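Skasia Forums > Manipulation and Learning > Methods

Thread: Does a taped grid help or hurt when you collect demonstrations?

gridandbear
Posted 4th May

Hello everyone! I've been reading along since January and finally have something worth asking, so please bear with me, I tend to go on a bit.

We've been working on a toast-serving task with two arms: bread, toaster, plate, basket. The question we set ourselves is a small one and probably an old one for many of you. When a person teleoperates the arms to record demonstrations, how should you decide where the objects go before each run? One way is to let the operator put things wherever they like. The other is to tape a grid on the table and draw the cells from a list, so that the plate and the basket get spread over the whole surface and you don't end up with everything piled into the comfortable middle.

We did both, with 252 demonstrations for each set, same operators, same arms, same policy, same training settings. Then we tested at places on the table that neither set had used. The list-drawn set came out ahead, with 28 more good runs than the free-placement set over the whole test, and most of the gap was near the corners. I was pleased, and then I started to worry, which is my usual order of doing things.

My worry is the tape itself. It's dark blue on brown paper, about as strong a visual cue as you could ask for, and the cameras see most of it.

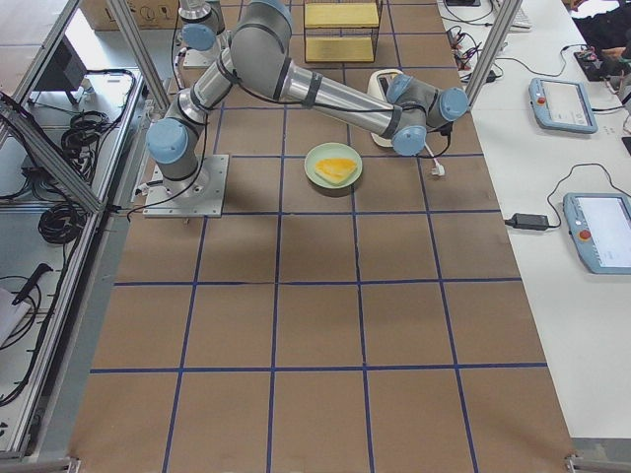 palacios_lab_rat: Did both sets have the tape down, or only the one you drew from the list? Your whole result hangs on that, I'm afraid. If free placement was recorded on bare paper and you tested on the grid, you've changed two things at once and I wouldn't believe the 28.

gridandbear
Both had the tape down, and so did the tests. I should have said so in the first post, sorry! We taped the table before recording anything and left it alone. The operators in the free set were just told to ignore it.

softlanding
People can't ignore a grid, though. I say this with love, having run operators for a good while. Put lines on a table and they will square things up to the lines, or set them dead center in a cell. So your "free" set may be less free than you think, and your gap might be smaller than it would be on a plain table. I'd go back and plot where the plate really ended up in both sets before you write a word of this.

gridandbear
Oh, that's a good thought, and a slightly painful one. I did a quick pass over the free set after reading this and you're at least partly right. The plate lands near the middle of a cell far more often than I'd have guessed. The basket is more scattered, maybe because it's long and people don't mind it lying over a line.

One more thing I ought to mention is that the toaster got moved too, though far less often than the plate, because of the cord. I've been going back and forth on whether to count it as part of the layout or treat it as furniture. Two views of the table help a lot when I go through the starting positions by eye, as the arms block a fair bit from either side.

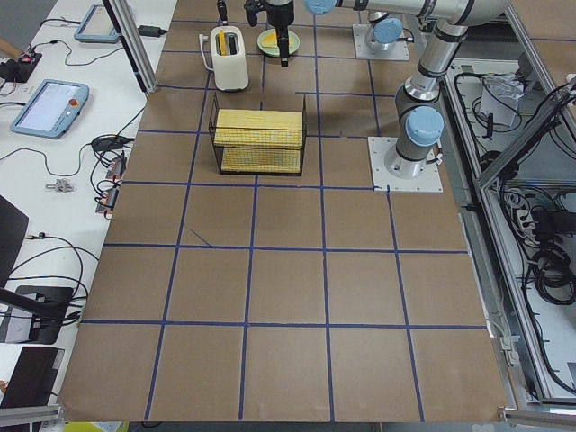 tarn_and_feather: Count the toaster. I don't see how you can leave it out when it's the thing the arm has to be most exact about. A plate forgives you an inch or so, a slot doesn't. If it only ever sat in a few cells, then your policy may have learned those few cells, and the list did nothing for the hardest part of the task.

palacios_lab_rat
Agree with that, and I'll go further. I think grids are oversold. We had almost 2,000 demonstrations on a bin-sorting task, all placed from a list, and the policy fell apart when we swapped the table covering. Same objects, same places. It had been leaning on the lines the entire time. We would have been better off with a projector showing the target spot to the operator and then switching off before recording.

softlanding
I don't think that makes grids bad, it makes visible grids bad. The list is still doing good work. You can keep the list and lose the tape: small pencil ticks at the table edge, or a printed overlay on the operator's screen. The Sendena folks used an overlay for their drawer task and wrote it up nicely in the Gultthorpe workshop notes, with the failures left in, bless them.

palacios_lab_rat
Fine, I can live with "keep the list, lose the tape." I still want to see it tested.

tarn_and_feather
A cheap test, before anybody re-records anything: cover the table with plain paper and run your existing policies on it. If both drop by the same amount, the tape matters but your comparison stands. If the list-drawn one drops more, you have a different paper on your hands.

gridandbear
I love this forum. I have a roll of the same brown paper left over, so covering the table is an afternoon's work at most. Plan for now is 11 test layouts on plain paper for each policy, toaster moved in every one of them, and starting positions logged properly this time. I know that's a small number, softlanding, I can hear you typing!

softlanding
I was typing, yes. Do 11 and see how noisy it looks, then double it if the two are close. And please mix the order of the two policies, don't run one in the morning and the other after lunch. The light through a window has fooled me more than once.

gridandbear
Mixed order it is. I'll post the plots in this thread, including the slightly embarrassing one of where everybody put the plate.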